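Sorting It Out From the Kitchen Table: A Talk With Hermine Haslinger

May 2020

When I finally got Hermine Haslinger on the phone, she asked me to hang on a minute while she moved her laptop off the ironing board. She has been teaching the spring robotics class at Menon Technical College from her spare bedroom, and the ironing board, she told me cheerfully, is the only thing in the house that goes up high enough for her to teach standing. I had set aside half an hour for our talk. We went well over an hour and a half, and I enjoyed every bit of it.

The class is called Introduction to Robot Handling, and in an ordinary spring it meets in a ground floor lab at the Leletti campus, with a real arm bolted to a real table and a line of students waiting for a turn. This spring the whole course moved into a simulated room, which the students open up on whatever computer they have at home. The final project, Plandadero, stayed the same. Each team has to program an arm to take a mixed pile of small items and put every one of them in the correct bin.

"I wanted them to have the same problem the class had last year," Haslinger said. "Same sort of arm, same bins, same labels. I didn't want anyone to feel they'd been handed the little version of the course."
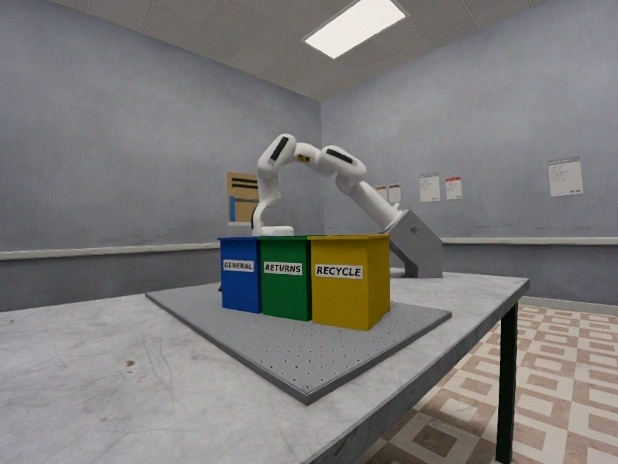 CAMPUS & CLASSROOM

The labels, she explained, matter quite a lot. The blue bin is GENERAL, the green one is RETURNS and the yellow one is RECYCLE, and most of the early arguments in class were over what belongs where. A dented can is recycling, fine. But what about a dented can with a store sticker on it? One team wrote two full pages on the subject before they had moved the arm an inch, and Haslinger read them out loud to the rest of the class (with permission, she was quick to add).

"I loved those two pages," she said. "They were working out the rules before they touched the code. I've been asking students to do that for years, and mostly they nod at me and then start typing."

Once the typing does start, the trouble tends to come from the wrist. The bins stand right up against each other on the mounting plate, so an arm that swings a bit too wide on its way to the green one can clip the rim of the blue one. And then there is the matter of the base, which sits off behind the yellow bin, so that getting to the blue side means sending the arm up and over the top in a big arch.

"Everybody's first path is a straight line," she told me. "You've got a start point and an end point, and a straight line looks so reasonable! Then the forearm goes through the yellow bin. In the lab I'd have my hand on the stop button by then, and the whole room would gasp. Now they do it at eleven at night by themselves, and they send me a message with a lot of capital letters in it."

She does miss the gasping. She misses the room altogether, she said, the coats piled up by the door and the students from other sections who drift in to see what's going on. But she has been surprised by how much practice the students are getting. The simulator, a package called Harninari that the college had bought a while back and hardly used, keeps a log of every attempt. When she added up the logs for the term she found 3,402 runs. Last year, on the real arm, the sign-up sheet came to 177.

"Now, I don't want to make too much of that," she said. "A run on the real arm is worth a good deal more. You learn to be careful, and you learn what it sounds like when a motor isn't happy. But a student who was too shy to put her name on the sheet last year could try something forty times tonight and never have a soul looking over her shoulder. I think about that one a lot."

I asked whether the students mind that the room isn't a real one. She laughed and said they have grown strangely fond of it. They know the scratches on the table and the tan poster on the wall, and there has been a long-running argument in the class chat over what the notices might say, which are too small for anyone to read. She has heard theories ranging from a fire drill schedule to a lost cat.

Grading has been the harder part. A clean run earns most of the points, but she also asks each team to write up a run that went wrong and say what they changed afterward. She reads all of them at the ironing board with a pot of tea. Her favorite this year came from a team that had slowed the arm down so much, out of pure caution, that one full sort would have lasted through her lunch break and into the next class.

"They raised the gripper well above the bins before every single turn," she said. "Every one! And I told them, that's a lovely habit, please keep it, and now let's see if we can get home before dark."

They did get it moving faster in the end, she said, and they kept the high lift.

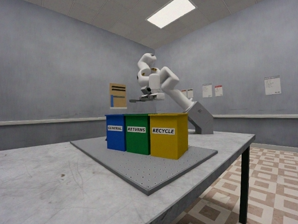 What Comes Next

The teams present in June, over video, with families invited to watch. Haslinger is a little nervous about it. In past years the presentations were held in the lab with cookies, and a good part of the audience was there for the cookies. She has asked each team to talk for ten minutes and to show one run from start to finish, with no edits, even if it goes badly.

After that she hopes to get the best of the programs onto the real arm whenever the building opens again. She doesn't expect them to work the first time. The table in the lab has a slight tilt that the simulated one doesn't share, and the lab's gripper has what she calls "opinions" about anything slippery.

"I've warned them," she said. "I told them, you'll put in your beautiful program and it'll be off by the width of your thumb, and you'll have to go find out why. A couple of them wrote back asking if they could come in over the summer to do it, even though the class will be over and there's no credit in it. I've got their names on a sticky note right here on the wall."

Students who would like to join the fall section can write to the Menon engineering office. No programming experience is needed, though Haslinger does ask for a computer that can run Harninari, and she is happy to help anyone who isn't sure whether theirs will.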